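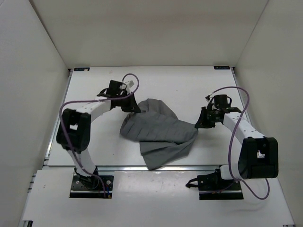 Laundry still beats the machines, just about

Thursday, January 25, 2018

Folding a cloth is still hard work for a robot, going by the latest trial at Wunidell. The Bellby firm has spent the winter trying to get a pair of arms to sort out tea towels, dusters and the odd pillowcase. Slow going so far.

Angharad Humphreys, who runs the trials, says the set-up has now had 3928 goes at a fold. Best run of the week – 56 good ones out of 200. "A child of six would do it quicker, and moan less," she said.

Trouble is the cloth. Boxes and tins keep their shape, a towel never lands the same way twice. Dark fabric is worse, creases and edges are hard to pick out. Two arms help, one can hold while the other pulls, but they have to agree on were the corner is first.

Walid Rizk, who owns the Sostgate launderette, went to see it on Tuesday. Not worried for his staff yet. He'd pay for something that could pair socks though.

Shop-floor jobs may come sooner. Shelf stacking and bagging are next on the list, says Humphreys, with a first go at bagging planned for the spring. No price yet. Ironing is "a long way off".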